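Bowl Advice I Stopped Believing (and the Little I Kept)

Filed under: Kitchen, Storage and Washing Up

I have been collecting kitchen tips for years and throwing most of them out. Bowls seem to attract more bad ones than anything else in the cupboard. Everybody has a system and everybody's system needs you to buy something. What follows is the stuff I tried in my own kitchen in Nalton, with my own opinion of it. Yours may differ. I have hard water, a small sink and one deep cupboard with a shelf set too high.

1. Paper towels between stacked bowls

You see this one everywhere. Put a sheet of paper towel between each bowl and they will never scratch. Fine for a glazed serving bowl you use twice a year. For the cereal bowls it lasted four days in my house, at which point the sheets were on the floor of the cupboard and the bowls were stacked the ordinary way. If you have a good one you worry about, put it on top of the stack or give it a shelf to itself. The rest can take their chances.

Krystyna Jakubowski, who writes to me about half of these pages, uses circles cut from an old flannel sheet. She swears by them. I asked how often she washes the circles and did not get an answer.

2. Baking soda for everything

I am tired of baking soda. It does one thing well for bowls, and that is tea, coffee and tomato marks on a light-colored plastic one. Make a paste with a little water, smear it over the mark, leave it while you do the rest of the dishes, rub with a soft cloth, rinse. It will lighten the stain. It did not remove mine. Adding vinegar gets you a fizz and a weaker cleaner than either one by itself, so save the vinegar for the kettle.

Don't use the paste with a scouring pad on anything shiny. You will get rid of the stain and the shine together.

3. Sunlight

This I expected to be nonsense. A plastic bowl with an orange ring from spaghetti sauce went on the back steps for an afternoon and the ring was fainter when I brought it in. Two more afternoons and I had to look for it. I would not leave a bowl out there all summer, as plastic goes brittle. For a stain, though, it's free and it beats scrubbing.

4. One color for each job

The color-coding people are very sure of themselves. Blue for this, pink for that, a chart inside the cupboard door. I tried a five-color version out of a magazine in October and the chart was wrong by the weekend. Whoever empties the drying rack grabs whatever is nearest.

Two colors I can live with. Pick one for raw things (eggs, marinades, meat waiting for the pan) and one for everything that won't be cooked again. Two is few enough that a guest can be told once. They need to be different enough to tell apart under a bad kitchen light, so no pale green next to pale yellow. Pink and blue do nicely.
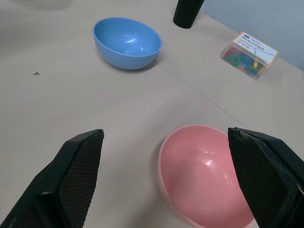 5. Set the bowls out before you start

Cooking shows love this and I used to think it was for people who have someone else to wash up. I have come halfway around. Putting every pinch of salt in its own dish is silly. Putting out one bowl for the chopped things and one for the peelings saves walking to the trash with a dripping handful. Leave a gap between them big enough for your board, and keep them back from the front of the table. I have lost two bowls to my own elbow.

6. The damp cloth under the bowl

True, and I have nothing rude to say about it. Wring the cloth out well, fold it flat, set the bowl on top and it stays put while you beat. The rubber mats sold for the purpose do the same job and then have to be stored somewhere. Mine was a Flovport, a gift, and it now lives under a wobbly plant.

7. "Stackable"

Read this word with suspicion. All bowls stack. What you want to know is whether they come apart again. Before you buy a set, nest the whole lot in the store and lift the top one by its rim with one hand. If the next one comes up with it, put them back. Straight-sided bowls are the worst. A rim that flares a little gives your fingers something to catch.

For a pair already stuck: cold water in the upper one, stand the lower one in warm water, wait a minute and twist gently. That has worked for me with steel. With thick plastic it was mostly the twisting. If they are glass, keep the water merely warm, and don't force anything.

8. Polishing with oil

Jordan Bramwell sent in a tip about wiping dull plastic bowls with a drop of cooking oil to bring the gloss back. It looks wonderful for an evening. Then it's a sticky bowl. Wash it with dish soap in hot water and accept that it's older than it was.

Still to be tested: Maureen Rudd's method for getting price stickers off with a hair dryer, and a claim about lemon peel that I have seen in three places, word for word the same in each. If you have tried either one, write and tell me what went wrong.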